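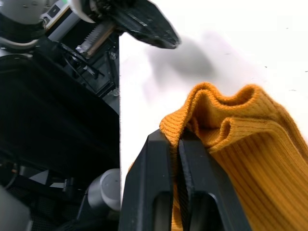 How does a robot hold a sock?

In our workshop at Kellside we build a robot with two arms. We call it Flenik. Each hand has two fingers, and they close like your thumb and first finger when you pick up a crisp.

A sock is difficult for a robot. A brick always keeps its shape, but a sock folds in a new way each time.
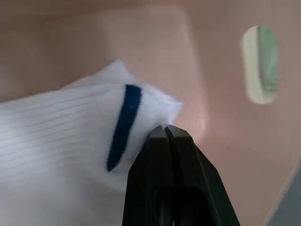
So Flenik must practise. Jussara Damasceno wants 1,000 tries before the end of July, and we have done nearly 180. Adel Abdel Rahman writes every try in a notebook — also the bad ones.

Try it at home: pick up a sock with two spoons!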